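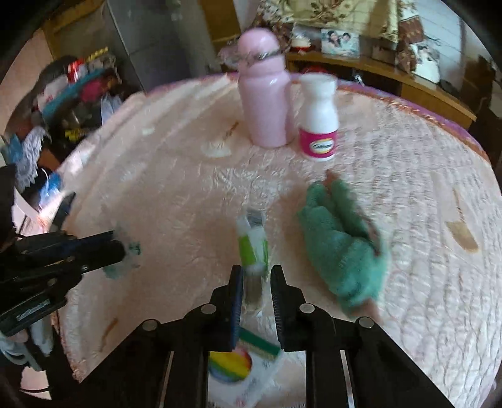
Clearing off the pink quilt, part two

fosdale_fern
OK, round two! I gave myself one evening in July to deal with all the little stuff that piles up – hand creams, vitamins, empty packets – and I'm having way too much fun. My rule is that everything comes out onto the quilted cover where I can see it, then it gets a home or it goes in the bucket. Who else sorts this way?

Nautiyal36
Me! But I do one drawer at a time. If I dump it all out at once I'm still at it at midnight and sleeping next to a pile of cough drops.

fosdale_fern
Ha, fair. Wrappers went first tonight and it already feels like a different room!

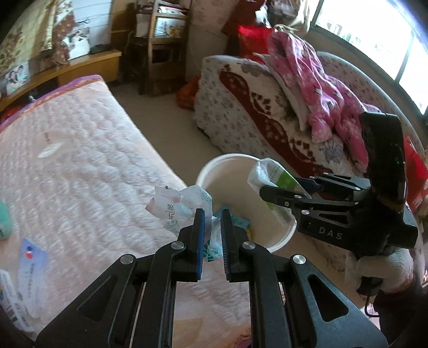

Wrappers and packets into the white bucket

Laurier Cloutier
Love a plain round bucket for this. Mine goes with me from room to room. One question, are you lining it? I gave up on liners and just rinse it out.

Nautiyal36
No liner?? Cream tubes leak. I'd line it every time.

Laurier Cloutier
Mine are squeezed flat by the time they go in, so it's never been a problem. Dry wrappers don't need a bag.

fostlow_attic
I'm with Laurier on the bag, but I disagree with the whole cover thing. Pale pink and open bottles? I got a stain on mine that has been through the wash more times than I can tell you. Put an old towel down first.

fosdale_fern
Towel is a great idea, stealing that. I still like the quilting though – small stuff doesn't roll off it the way it does on my desk.

Nautiyal36
Check the dates on your vitamins while you're at it! I found a bottle that was 36 months past.

fosdale_fern
Doing that next, then the lace and the bags. Back later with an update!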